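Gorville Home Visiting Program: Progress Report to the Isah Fund

March 7, 2018

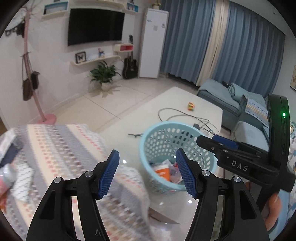 Summary

The home visiting program in Gorville is on schedule and slightly under budget. We have 24 families enrolled. The grant agreement asked for 50 by the end of the second year, and we expect to reach that number if the two open visitor positions are filled this spring. This report covers the period since our last update and should be read with the budget sheet sent separately.

Enrollment

Most new families came to us through the clinic on the north side of town and through the public library. Referrals from the school district have been slow. The district changed its release form in January, and several families who had already agreed to take part had to sign again. That paperwork is now finished. We have asked the district office to send referrals once a week instead of holding them until the end of the month.

Two families left the program. One moved out of the county and the other found that the visit times did not fit a new work shift. We offered evening visits to the second family, but we did not have a visitor free on the nights they needed.

Home visits

Visits take place in the family's living room or kitchen and last an hour. Parents choose the topic from the handbook. Sleep routines and reading aloud are picked most often. The section on meals gets less use than we planned for, and visitors report that parents find it too long. We are cutting it down and will send you the new version before it is printed.

Winter weather led to canceled visits in the outlying areas, mainly along the river road. Visitors made these up by phone where the family agreed. Phone visits are counted separately in our records and are not included in the totals we report to you.

Staffing

We began the year with 3 full-time visitors and one part-time coordinator. All of them are still with us. The 2 open positions were posted after the holidays. We have received applications but few from people who speak Spanish, and that is a requirement for one of the jobs. We have reposted that opening with a higher hourly rate, paid for with money saved on mileage.

New visitors will shadow an experienced visitor before going out alone. The training binder has been updated and the old sign-in sheets removed.

Records and software

We moved our visit notes from paper to Prunirex at the start of the year. The change took longer than expected. Older notes had to be typed in by hand, and the dates on some of them were hard to read. Visitors now enter notes the same day, and the coordinator checks them on Fridays. Reports that used to take a full afternoon can be run in a few minutes.

The lending library of books and toys is still tracked in Plorkus. We would like to move it over too, but this can wait until the next budget year.

Budget

Spending on salaries is below plan while the two positions are vacant. Printing is over plan because the handbook had to be reprinted with the new clinic phone number. Everything else is close to what was approved. We are not asking for any change to the grant amount. We do ask for permission to move unspent mileage funds into wages, as noted above.

Next steps

Fill both visitor positions. Finish the shorter meals section. Hold the parent survey before school lets out, in English and Spanish. Meet with the district about summer referrals, when the school offices keep short hours.

The next report will include the survey results and updated enrollment figures.

2 Shares
0 Comments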